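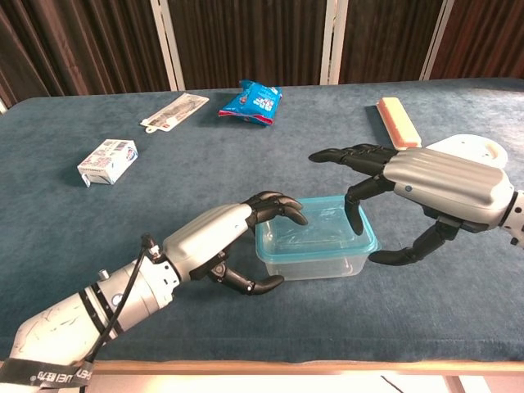 Tell me about your leftovers! Home cooks wanted for a food diary project

I'm putting together a little book about what happens to food after dinner is over - the half cup of rice, the last two meatballs, the soup you swear you'll eat on Thursday's lunch break and then don't. I need people in and near Farbridge who cook at home at least a few nights a week and don't mind telling me the truth about the back of their fridge.

What you'd be doing

You keep a diary for 13 days in March. Jot down what you cooked, what was left, where you put it and what became of it. Most entries take me five minutes (I've been testing it on my own kitchen, and it hasn't been flattering). After that we sit down for a chat, usually 2 hours with coffee, at my table or yours.

Who I'm looking for

Anybody over 18! Big families, roommates, people cooking for one. I'd especially love to hear from night shift workers and from folks on the Pircombe side of the river, as I have hardly any of you so far. You don't have to be a good cook. Please don't sign up if you work for a grocery chain or a meal kit company.

What you get

I pay $250 once the diary and the chat are both done, plus a copy of the book when Plurnero Press brings it out. Your name stays out of it unless you want it in.

How to sign up

Send me a note through the contact form with a few lines on who you cook for and the last thing you threw away. Put "Leftovers" in the subject line - I get a lot of mail about the bread newsletter and I'd hate to lose you in there. I answer everyone, mostly after 8 p.m. when the dishes are done.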